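Caltberg Wartime Letters Project
Progress report to the Belkadi Fund, 7 October 2018
Prepared by Rozália Ševčík, project archivist

Cataloguing of the Vindlow papers is on schedule. To date 934 letters written by servicemen in Normandy and the Low Countries have been entered in the register, 181 of them since the June report. Unit names are checked against the published war diaries before an entry is closed. A further 115 items have no date and are being placed by postmark or field post office number.

Transcription is behind. The Jondow box contains mostly pencil drafts, and each takes around 30 minutes to read and proof. Two letters mentioning the Scheldt crossings were filed under the wrong battalion and have been moved.

Spending is within budget. We ask that the unspent travel line be moved to labour for the next quarter. Permission from one family is still outstanding. 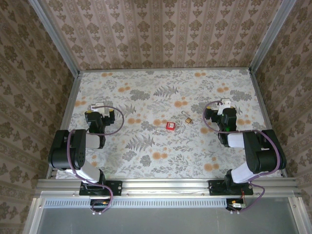
Tabletop with fern and blossom print, striped damask wallpaper behind.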